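In defence of the empty table

by Ingvild Berge

When I moved to this country I had a table with 37 things on it. I know the number, for my neighbour Phyllis Haslam made me write them down before she would help me to carry it. There were candles, two broken chargers, a bag of buttons and many letters that I was afraid to open. She said to me, "You do not own a table, you own a shelf with long legs." I was a little offended. Now I think she was right.

My opinion is simple. A table should be kept clear, and if something must stand on it, one bowl is enough.

Many people do not agree. Kieran Heywood wrote on this site in January that a clear table looks like a waiting room, and that a home should show who lives in it. I understand him. I also like to visit a house where there are books and half-finished knitting. But his argument is made from the side of the guest. The person who lives there must lift the knitting each time she wants to eat soup, and after some weeks she eats the soup on the sofa. I did this for most of one winter.

It is also a question of colour. With pale walls and a pale table, one small thing gets all the attention, so it is worth to choose it well. I prefer a bowl in a quiet green. It can hold keys or three lemons, and when it is full, this is the signal to empty it. A tray does not give this signal, because on a tray you can always push things closer together.

My friend Elias Mansour says that I have only moved my mess into a drawer. This is partly true. The drawer is terrible. But I open the drawer perhaps twice in a week, and the table I see every morning before coffee, when I am not strong. 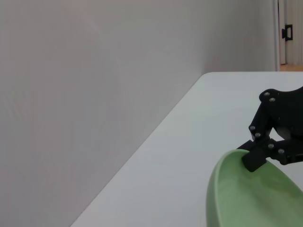
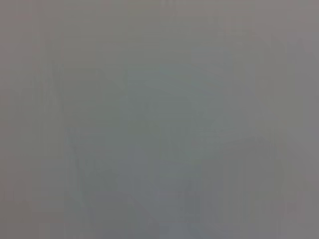 The green bowl on the white table (first picture), and a soft grey blur (second).

Phyllis still thinks I should get rid of the bowl too. On this point we will not agree, and I have told her that the lemons need to live somewhere.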